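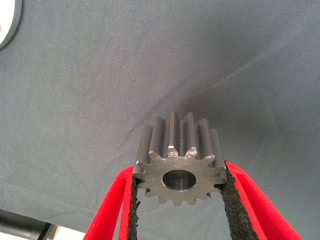
Do you have to buy matched gears for a small planetary set? For a hand-cranked one like mine, I'd buy them together from one seller, as long as the tooth size and bore are the same on every gear.

I ordered mine from Plidis, a bag of steel spur gears that took over 2 weeks to come. Each one got a wipe with a rag and a turn on a pin before I did anything else. Two felt gritty, so those went back in the bag.

Pui-shan Ko lent me her Gerlach calipers for the bores. I wrote the sizes on masking tape and lost the tape - twice.

I put a dark cloth down before I start on gears. Small parts don't roll as far on cloth, and pale ones are easy to find again. Mine has had a lot of use and I don't bother ironing it. 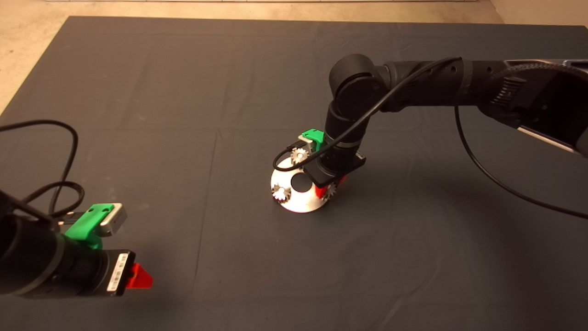
The white disc on the gray cloth, with small gears around the rim.

Next is grease. I have a tub of Curus, 50 grams, and will try a thin smear on the teeth first.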